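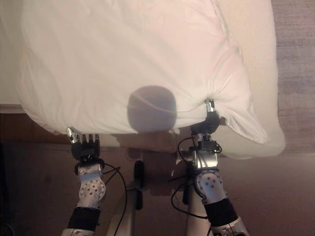 Hilde Nijs wrote to me in August that a rented room is ready when the guest can sleep in it, and that everything else is decoration. I have considered her remark at some length, and I wish to set out where I agree.

For several seasons I have let the upper room of my house in Skornbridge to visitors. The room has been let 233 times. The most frequent request concerns neither breakfast nor parking but quiet. The road to Keltila carries trucks from five in the morning, and the old window did little to stop the sound. A second pane was fitted in spring, and complaints have become rare.

Hilde is therefore correct as to sleep. I differ with her on the matter of written information. A guest who arrives after dark must know where the light switch is, which tap runs slowly, and when the last bus leaves for Finduvcombe. My notice for the room once ran to 882 words. It now has up to 40 lines, set in large type, and guests do read it. 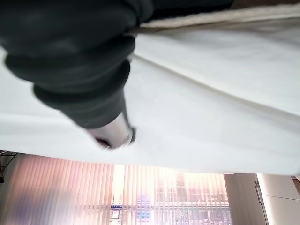
Arrival and departure

Rooms are available from three in the afternoon. Departure is requested by eleven — a later hour may be arranged the evening before. Keys should be left in the dish by the front door. Ruben Verbruggen has asked whether I would accept stays of a single night, and I shall do so from October until the end of winter.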